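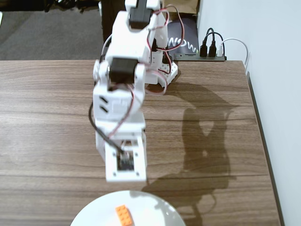

The tabletop, with the grain running the long way.

Leave the Table Alone

By Aoife Fitzgerald

I think most tables have too much on them, and I think the wood-look table, the plain brown kind with the lines running across it, is the best argument for clearing them off. People buy a surface like that because they like how it looks in the store. Then they get it home and cover it with mail, a fruit bowl, a runner, a lamp, three chargers and a stack of coasters that never get used. After a month they couldn't tell you what color it is.

I have owned the same table for 16 years. It came from a Rusgate showroom that was closing, and the man who sold it to me kept apologizing for it not being real oak. I didn't care then and I don't care now. It has a brown top with long grain lines, it wipes down with a damp cloth, and it has been a desk, a dinner table, a sewing table and, for one bad winter, the place where I took apart a dishwasher pump.

My sister-in-law, Áine Mulligan, disagrees with me about all of this. She says a bare table looks like nobody lives there. She puts a cloth on hers in June and a different cloth on it in the fall, and under the cloth there is a pad, and under the pad there is a very nice table that I have seen twice. I asked her what she was saving it for. She said it was for when the kids are older. The kids are both in college.

I understand wanting to protect a thing you paid for. Her table was not cheap. But a tabletop is a work surface before it is anything else, and it ought to be scratched a little. Mine has a pale ring near one corner from a pot I should not have put there. I have stopped seeing it.

The other trouble is what happens at the back. A table that stands against a wall collects things along that edge, and most of what it collects is electrical. You start with one lamp. The lamp needs an outlet, so you get a power strip, and the strip has empty spaces in it, and the spaces get filled. I have done this in every place I have lived.

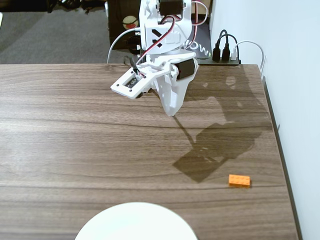 What to do about the power strip

My view is that it should stay. I know this is not the popular answer. There are boxes you can buy to hide a strip in, and trays that screw to the underside, and I have tried both. The Hernier box I bought had a lid that would not close over a big square plug. The tray was fine until I needed to unplug something, and then I was on my back on the floor with a flashlight in my teeth.

A strip at the back corner, pushed up to the wall, is easy to reach and easy to check. You can see what is plugged in. If a plug has worked itself halfway out, you notice. I would sooner look at a black strip for the rest of my life than crawl under a table again.

What I would change is everything in front of it. Cords can go over the back edge and down. The speaker somebody meant to take upstairs can go upstairs. If you do that, the back of the table becomes a narrow band of useful stuff and the rest is open, and you can put down a newspaper, a pattern or a plate without moving anything first.

Eino Savolainen, who taught shop at the high school when I was there, made us clear our benches to the wood at the end of each period. He gave us 5 minutes. I hated it, and I was slow at it, and I do it every night now before I go to bed. It takes me less time than brushing my teeth.

I don't mean that a table should have nothing on it while you are using it. That would be silly. When my nephews come over, the table is covered from one end to the other and I am glad of it. I mean that the stuff should be there for a purpose that day. A single toy brick left on brown wood is a different sight from a heap of junk mail. It's bright, you can find it, and you can pick it up with two fingers.

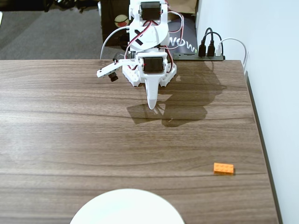

You can also find it before you find it with your foot, and anyone who has had children in the house will know what that is worth. A patterned tablecloth hides small pieces. So does a rug. A plain brown top hides very little, even one with a strong grain, as long as the piece is orange or yellow or some other color that wood doesn't come in. The gray ones I can't help you with.

Áine read a draft of this and said I had made her sound fussy. She also said that she had taken the cloth off to wash it and had left it off over the weekend, and that the wood was darker than she remembered. The cloth is back on now. I am having dinner there next week and I plan to lift up a corner.

Related
Why I Stopped Buying Coasters
Letters: Darragh Fahy on Hiding the Cords
The Kitchen Drawer Nobody Empties
Muireann Rafferty: In Defense of the Tablecloth
10 Years With a Secondhand Couch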